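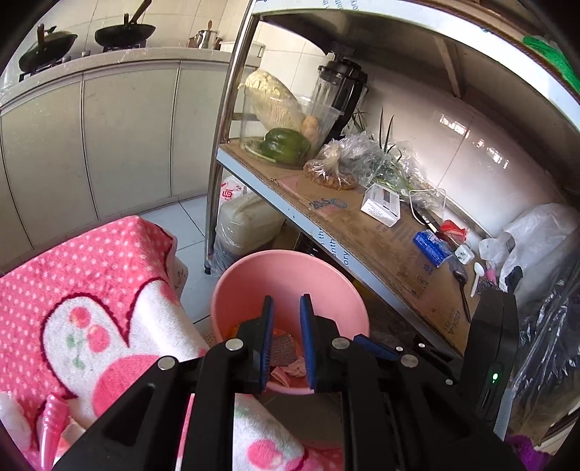

3.2 Floor-level storage and the wash basin

Most studies of small kitchens begin at the counter and stop there. Our home visits suggested that the floor deserves the same attention. In many of the households we visited, the counter was taken up by the stove and whatever was used with it, and other items moved downward: onto low shelving, onto stools, or straight onto the tiles.

Figure 2 shows a typical case. Two woks, a kettle and a spatula occupy the counter on the stove side. Vegetables, among them a napa cabbage still in its plastic wrap, are kept on a metal shelving unit with a flattened cardboard sheet laid over the top. A round pink basin sits on the white floor tiles and holds a scrub pad and a cloth.

Figure 2. Kitchen with floor-level basin and open shelving. A fleece blanket with a cherry print is draped over a low object to the left of the basin.

We coded every item found below counter height in the 60 kitchens of the main sample, 1,530 items in all. Each item was assigned to one of 3 groups: food, cleaning goods, and goods from other rooms. The third group was added after the pilot visits, when it became clear that blankets, toys and clothing turned up in kitchens often enough to need a code of their own. Items inside closed cabinets were left out. Where a container held several things, the container and its contents were coded separately, so a basin with a cloth in it counts as two items.

Basins raised a problem for the coding scheme. Residents used the same basin for rinsing vegetables, soaking cloths and carrying laundry, sometimes on the same day. One resident in the Juvlow building told us she had stopped trying to keep them apart and simply scrubbed the basin between jobs. We therefore coded basins by what they held at the time of the visit and recorded reported uses in a separate field. Carys Pritchard recoded a share of the records without seeing the first set of codes, and most of the disagreements concerned basins and buckets.

Cardboard was the other item that did not fit well. As a shelf cover it is neither storage nor waste. Residents said it stopped small items from falling through wire shelves, caught soil from vegetables, and could be thrown out when it got dirty – a few replaced it every Saturday after shopping. We coded it as a surface and left it out of the item total.

Open shelving was more common in the Skadora units than in the Juvlow units, where the lower cabinets are deeper. Section 3.3 compares the two layouts and looks at how far residents walked between the shelf, the sink and the stove while making a meal.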